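Nastine wrist view and grasp planner: frequently asked questions

Reda Cherkaoui
March

What does Nastine do?

Nastine is the planning and control layer we run on top of the Tinthorpe simulator. It takes a goal pose for the hand, plans a path, sends joint targets to the controller, and logs what the wrist view rendered at each step. It does not train anything. Training code lives in the Woseo repository and only reads our logs.

Which simulator version do I need?

Any Tinthorpe build from 200 onward. Older builds load the arm but ignore the finger limits in the config, and the planner will then accept grasps the hand can't make.

How fast does the planner run?

The default time budget is 83 milliseconds per plan. If no path is found in that time, the planner returns the last valid one and sets the stale flag. You can raise the budget in planner.cfg. Raising it will not help if the goal is inside an obstacle. Check the goal first with the check_goal command.

My wrist view is a single flat color with only the fingers showing. Is the renderer broken?

Usually not. The wrist view is flat-shaded by default, so a large surface close to the hand comes out as one even tone. With the hand facing a plain surface, the fingers may be the only thing you can pick out.

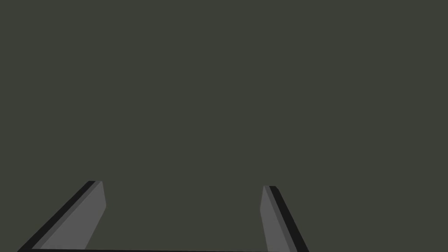 In a view like this one, with dark olive-gray behind two gray and black fingers, there is nothing for a feature tracker to hold on to. Don't use the color output for pose estimation at that point. Switch to the depth channel, or back the hand away until an edge of the surface comes into view. If the fingers are missing too, then it is worth checking the renderer. Start with the camera mount link in the arm file.

Can I turn on textures and shadows?

Yes. Set shading = full in render.cfg and restart. Changing it while the simulator is running has no effect. Full shading is slower, and logs made with it are larger. Please don't mix the two modes in one log folder, as the Woseo loader assumes one mode per folder and doesn't check.

Why do the fingers look uneven when they are commanded to the same opening?

Two possible causes. The first is the camera mount, which can have a small sideways offset or roll in the arm file. That makes one fingertip sit higher in the picture than the other. The second is a real difference in joint position. Print both finger joints before you edit anything. If the numbers match, look at the mount.

How do I know whether the hand is holding something?

Read the contact flag, and read it after the close command has finished. Finger width alone isn't enough for thin parts. The old Landry script used image differences between the fingers, and it gave false positives against plain backgrounds. It has been removed.

What does error 761 mean?

The controller received a joint target outside the limits and dropped it. The arm stays where it was. Look for the line above the error in the log, which names the joint. Most reports of this come from goal poses given in degrees. Nastine expects radians everywhere.

What does error 28 mean?

The log disk is full. Nastine stops recording but keeps running.

Can I replay a run without the simulator?

You can replay the joint targets and the saved wrist images with nastine replay. Contacts are not recomputed, so the contact flag shows whatever was logged at the time.

Where do I report a bug?

Open an issue in the Nastine tracker. Attach planner.cfg, render.cfg and the log folder, and include the build number.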